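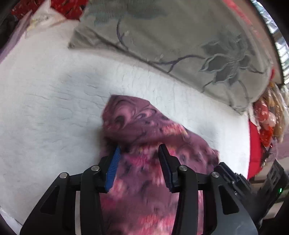
ISVILLE, 27 July 2020 -- Clondska, a bedding and home textiles shop, will add a line of patterned pillowcases and light throws to its Isville store next month. The Sondus line has 10 prints, most of them floral or swirl designs in purple, pink and gray-green.

"People kept asking for color to put on a white bed," said Lakmal Munasinghe, who runs the store. "We tried a few prints in June and sold out in seven days."

Pillowcases start at $33 a pair. Orders can be placed at the counter or by phone -- delivery within Isville is free.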